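A Gripper Built on Evenings and Weekends

At the Ikgate workshop, members of a small build group are teaching a shop-made machine to service old desktop computers

The Ikgate workshop keeps its computer bench at the back of the building, past the lathe and the paint cabinet. Members have repaired donated desktops there for years, and the work has always been done by hand. In February the bench was given over, three evenings a week, to a project that its builders call Kumurley.

Kumurley is a robotic gripper, designed and assembled by Nabila Naciri and Emmett Dunleavy. Ms. Naciri, a former packaging machinery technician, began the design at her kitchen table and moved it to Ikgate when the arm that carries it arrived and would not fit through her apartment door. Mr. Dunleavy joined shortly afterward. He had been looking for a reason to learn motor control, and he has since written most of the software.

The stated purpose of the project is modest. The builders wish to have a machine that can reach into an open computer case, take hold of a cable connector or a hard drive, and remove it without damage. Full disassembly is not planned. "A drive that comes out cleanly can be wiped and used again," Ms. Naciri said. "A drive with a broken connector goes in the bin, and we have put too many in the bin ourselves."

The links and plates of the gripper were cut at the workshop over the winter and finished in matte black. Countersunk fasteners were used where space allowed, after an early version with raised screw heads snagged on a ribbon cable and pulled it halfway off its header. That first version is still in a drawer under the bench. The second was scrapped for a different reason: its fingers flexed under load, and the tips met in a different place each time they closed.

The present fingers are the third set. They are stiffer than their predecessors and a good deal heavier, and the added weight required a new mounting plate at the wrist. Mr. Dunleavy estimated that the change would take one weekend. It took four.
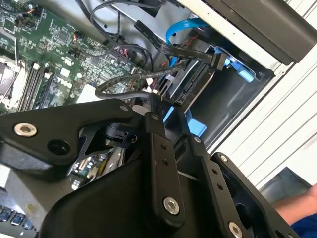

Cables remain the most difficult part of the work. A hard drive is rigid and sits where its cage holds it, but a cable lies wherever the last person left it, and it moves when anything near it is touched. The group first attempted to have Kumurley find each connector by following the cable back from its middle. This proved slow, and the gripper often lost the cable where it passed under another. The current method begins at the drive and works outward.

Latches present a related problem. Some SATA connectors are held by a small metal spring that must be pressed before the plug will move, and others pull straight out. The two kinds can look nearly alike. At present the gripper pulls lightly, measures the resistance, and stops if the plug does not give. A person then decides what should be done. Ms. Naciri regards this as an acceptable arrangement for now and possibly for good.

Mr. Dunleavy keeps the log of attempts in a spreadsheet that any member may read. By the start of March 2019 it held 1,812 entries, of which 1,361 are marked as completed without help. The remainder are sorted by cause. Slipped grip is the largest group, followed by contact with the case wall, which became less common once the wrist was allowed to tilt – a change that Ms. Naciri had resisted on the grounds that it added one more joint to maintain.

Money has been a constant subject. The workshop contributed $400 from its tool budget, and the two builders have paid for everything else. The motors were bought secondhand from Bosier, a surplus dealer two towns away, and one of them had to be returned. The control board is a Hashmi unit that a member had left over from a camera slider. It runs warm, and a replacement is on the list.

Safety rules were agreed before the machine was first powered on. The case under test must be unplugged and left to stand. Anyone at the bench keeps one hand near the stop button during a run, and no run is started from another room. Long sleeves are to be pushed up or buttoned. The rules are typed on a single sheet, which has been amended twice.

Sixteen members have asked to be trained on Kumurley, and a first group will start once the written instructions are finished. Ms. Naciri is drafting them now. The section on removing a drive is complete. The section on putting one back has a heading and a note to ask Mr. Dunleavy about rail clips.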